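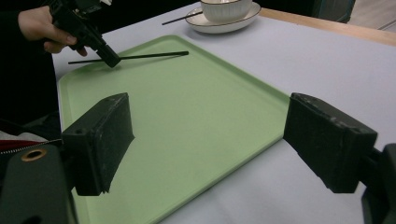 One chopstick held over the tray, the other still leaning against the saucer.

The Tray, the Cup and the Chopsticks: An Open Day at Stillell

December 26, 2018

I had gone to Brundale expecting big orange arms behind a fence. What I got was a white table, a green plastic tray, a cup on its saucer and two black chopsticks, and I stayed at that table so long that I missed the free lunch.

Stillell opens its workshop to the public once a year, and this time 549 people signed up. They came through in groups, past the charging racks and a wall of spare parts, into a long room where the staff had set up their teaching tables. A robot has to learn what a hand does from somewhere, and at Stillell it learns from people. You take a gripper by its handle, a plain two-fingered thing with black pads, and do the chore yourself. The camera on the tool records what the fingers see. Do that enough times, with enough different people, and there is something for a robot arm to copy.

The chore I liked best was table setting. It sounds like nothing. Then you try to pick up a chopstick with two blocks where your fingers used to be, and you find out how much your own hand has been doing for you all these years! A chopstick is thin and it rolls. Pinch it near the end and it swings. Pinch it in the middle and you have to think hard about which way it will point when you let go.

My first try went on the floor. So did my second. On the third I got one up and carried it out over the tray, holding my breath like a kid playing a board game, and a woman in line behind me clapped.

The staff ask each visitor for 31 runs if they have the patience, and most people I talked to did. You settle into it. I stopped looking at my wrist and started watching the pads, and the tool began to feel like a pair of kitchen tongs I had owned for years. The pads take a beating — the team goes through 80 of them between one March and the next.

In the next room a robot arm was working from recordings made earlier in the year. The software is called Divgate, and it was built with Molefe, a small firm across the river that mostly makes sorting machines. The demonstration was 50 attempts at moving a chopstick from table to tray, with a paper tally on the wall. I watched nine of them. Six went in cleanly, two fell short, and on one the arm stopped in midair for so long that the whole room leaned forward. Then it went ahead and put the thing down, and we cheered.

Visitors can sign up at the front desk to come back for a longer session. I put my name on the sheet under the heading for cups and saucers.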